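Kalliopi Karagiannis
13th April

ok so the table. people asked about the table. short thread, typing this standing up

1/ brown paper over the whole worktop. blue painters tape on top, in a grid. that's it, that's the trick. been wanting to do this since March

2/ tape lines are NOT straight everywhere. one of them drifts off on a slant up at the corner and a couple strips have gaps where I ran short. not redoing it. boxes are boxes
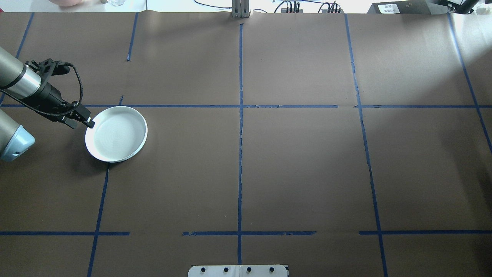
white dish, upper left box. wavy tape, don't @ me

3/ why tape and not marker: marker bleeds thru the paper and then you've got a line on the actual table forever. learned that at Dravstead. sorry Dravstead

4/ how I lay it. paper first, pull it tight, smooth from the middle out. long lines next, all the way down in one go if you can. don't stretch the tape as you go or it creeps back overnight and lifts at the ends. cross lines last. press down w/ the side of your hand

5/ two people makes it way easier, one holding the roll and one walking. I did most of it solo bc everybody was at lunch

6/ paper is the heavy brown stuff, Bidby, order no. 2532 if anyone wants the same one. 270 for the batch incl delivery, which hurt. the thin kind tears the second you peel tape off it, don't bother

7/ dish goes in a box, not on a line. sounds obvious. if the rim is sitting on tape it rocks a little and makes me nuts
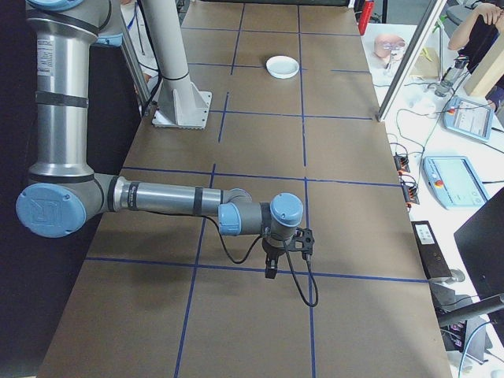

same sort of dish, way down the far end. long table!!

8/ someone asked why the boxes are so big. bc small boxes = more tape = more crooked tape. also you want space around the dish so you can get a hand in and not knock the one next door

9/ the white post: its base sits right on top of the paper. if you have anything bolted down, cut the paper BEFORE you commit, slit in from the edge and slide it around. I cut mine too wide the first time. Jumik has a cleaner way with a template, will link if I find it

10/ side bench is a mess, yes. always a mess. the deal is the mess lives on the white bench and the brown paper stays clear except for dishes. works maybe half the week

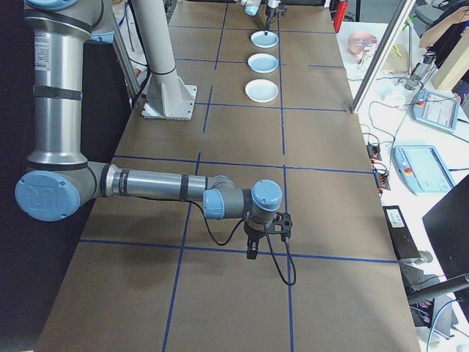 three dishes in a row, light blue in the two at the back. side bench doing its thing

11/ I like the white on the brown. you can see a dish from accross the room, and the pale blue shows up nice too

12/ changing it out: peel tape slow and low, fold the paper in on itself so the crumbs stay inside. whole sheet goes in the bin. 2 of us can strip it fast, laying the new one is the slow part

13/ q from Metwally re: wiping it down. you can't really, it's paper. spot of water leaves a ring. blot it and move on or patch a square over it

ok that's all I've got, tape's running low, going to get more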